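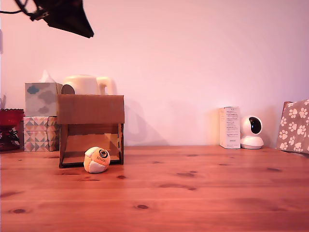

4. Teaching the pick-and-drop task in Usine

In this chapter you will set up the task "ball to box" and record the first runs. It is assumed that you have finished chapter 3 and that the two camera streams, Overview and Wrist, are both shown with a green state in the Usine panel. If one of them is still yellow, please go back and restart the stream first.

4.1 Create the task

1. Open the Usine panel and choose Tasks, then New.

2. Give the task a short name without spaces. The name will be used for the folder and it cannot be changed later.

3. In the field Template, choose Pick and Drop. The planner Mirzaei is then loaded by itself and you do not have to start it in a separate window.

4. Set Object to "ball" and Target to "open box". For the target you must also choose which side is open, Front or Top. When you turn the box on the table, change this setting too, or the planner will approach a closed wall.

5. Press Save. The message "Task stored" comes at the bottom of the panel.

Note: The planner does not know about other things standing on the table. Keep them at the back, near the wall, and draw a keep-out zone over them in the Overview picture. The zone may be larger than the things. It may not touch the box.

4.2 Check the detection in the Wrist view

1. Press Look. The arm goes down over the object with the gripper open and stops before it touches.

2. Wait until the outline of the ball is drawn in the Wrist view. The ball must lie between the two fingers, with free table visible on both sides of it.
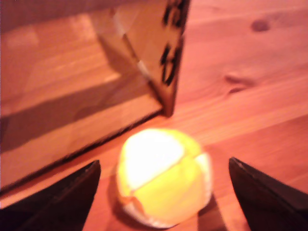
3. Read the value Confidence beside the outline. If it jumps up and down while the arm stands still, the exposure is probably set to automatic. Go to Camera, Wrist, and switch it to Fixed.

4. If the light in your room is strongly coloured, run White Reference one time before you continue. A light ball under red or orange light can become almost the same colour as the wood, and the outline will then include a part of the table. The shadow of the ball can give the same trouble. In this case raise the value Edge in small steps until the shadow is left out.

Caution: Do not put your hand between the fingers to correct the position of the ball. Press Hold first, and wait for the word HOLD in the panel.

4.3 Record the runs

1. Press Record and guide the arm with the hand controller. Each run is one pick and one drop.

2. Close the gripper fully on the object before you lift. The software marks the moment of the grasp from the finger current, and a half-closed grip gives no mark.

3. Move over the box and make a short stop there. The planner uses this stop to divide the run in two parts, "carry" and "release". Without the stop the run is stored as one part only and it cannot be used for training of the release.

4. Watch the cable of the arm during the carry. It should hang in a free curve and must not be pulled tight when the arm reaches over the box.

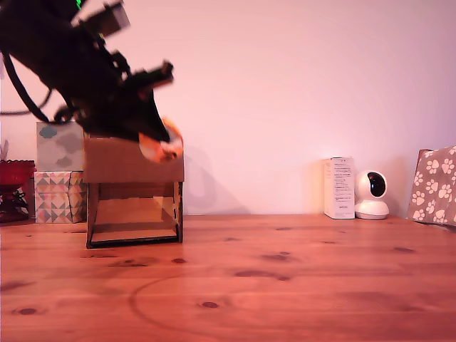
5. Open the gripper, go up, and press End Run. Write a reason in the comment field if the run was bad. Bad runs are also kept, but with the label "rejected".

The file for one run is closed after 500 frames even when you did not press End Run. If your runs are often longer than this, change the limit in Settings, Recording.

4.4 Teach the side position

The side position is the place where the arm waits next to the box between two runs. It must be taught by hand one time for each new place of the box.

1. Choose Teach, then Side.

2. Bring the fingers close together, leaving a thin gap, and move them beside the front corner of the box.

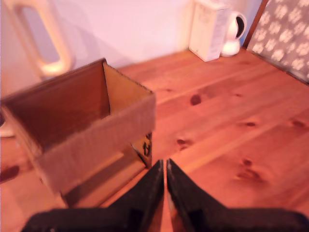
In the Wrist view you should now have the corner of the box and both finger tips at the same time. If the corner is hidden behind a finger, move the arm to the side a little and do not turn the wrist, as turning changes the camera angle and the taught value will be wrong.

3. Press Store. Then send the arm Home and back to Side at least 3 times, with the speed set to Slow, and compare the views.

Caution: If the fingers touch the box on the way back, press Hold and delete the position. A position that has been taught after the box was pushed cannot be repaired by editing the numbers.

4.5 Known problems

Error 168 at the start of a run: the planner has found no free path to the target. In most cases the keep-out zone lies over the opening of the box.

The release happens too high: check that the open side is set correctly, see 4.1, step 4.

Questions about this chapter can be sent to Evaristo Palacios at Bultari.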